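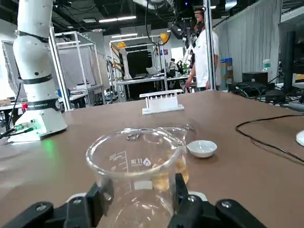
Graduated beaker at the bench, with a small white bowl and a slotted rack.

About Okthorpe

Okthorpe supplies small-scale glassware, ceramic ware and hand tools for wet bench work, and writes the handling procedures that go with them. Customers are school science departments, college stores and a number of small analytical rooms. The catalogue currently lists 164 items. Most orders draw on a much shorter list: beakers, dishes, crucibles, racks, spatulas and tongs.

We began as the stores section of Sollell, a training laboratory, and became a separate business when its teaching rooms moved to Wundon. The stock book, the shelving and the numbering system came with us. Item numbers beginning with S are from that period and are still valid for reorders.

What we supply

Beakers are low form, spouted and graduated, in sizes from 50 ml upwards. The printed scale on a beaker is a guide to fill level and should not be used for measurement. Where a procedure calls for a measured volume, our sheets specify a cylinder or pipette and give its item number.

Dishes and crucibles are supplied singly or in sets. Crucible tongs are metal, with a crossed joint and shaped tips, and are checked for tip alignment before dispatch. A pair that doesn't close evenly goes back to the supplier. Test tube racks are white plastic and can be ordered with or without drying pegs. 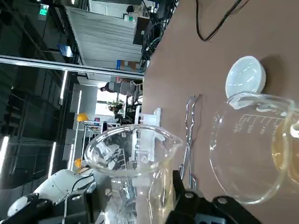

How we test

Every new line is used at our own bench before it goes into the catalogue. The standard check is a transfer between two beakers using a coloured solution, normally yellow. The operator records whether the spout drips, whether the liquid runs back down the outer wall and how much is left in the first vessel. The check is repeated 4 times with the same pair. Beakers are then washed, dried and inspected at the rim under a lamp.

Tongs and spatulas are tested for balance when laid flat. They are placed on the bench with nothing under the tips and must not roll or rock. Dishes are filled to a marked level and carried the length of the bench.

Results are kept on a single sheet for each item. The Shimada layout is used, with the vessel at the top left and remarks in the right-hand column. Copies are available on request for any item bought in the last year. 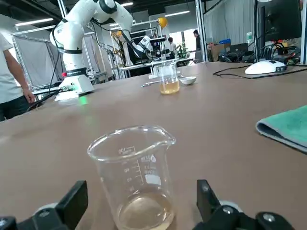

A comment from the Wundon teaching rooms was that the sheets ought to state the bench layout as well as the method, as pupils were putting the dish wherever there was space and then reaching across the full beaker to get to it. The layout has been stated on every sheet from February onwards.

Our recommended arrangement is simple. The receiving vessel goes in front of the user and the stock solution stands behind it. Dishes are kept next to the stock, tongs lie flat, and a folded towel is left at one side within reach. The rack should stand clear of the pouring area. 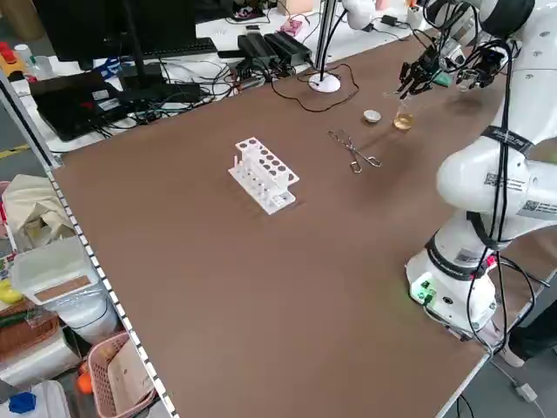

Racks are returned empty at the end of a session and tubes are counted back into the drawer separately. Any beaker still holding liquid is labelled or poured away before the bench is wiped.

Ordering and returns

Orders are packed in divided cartons, with beakers upright and ceramics wrapped individually. The largest carton takes 200 small items; heavier orders are split. Chipped or cracked ware should be reported with the item number and the carton number, and need not be sent back. Unused items may be returned in their original wrapping.

Replacement handling sheets are free of charge. Please quote the item number printed at the foot of the page.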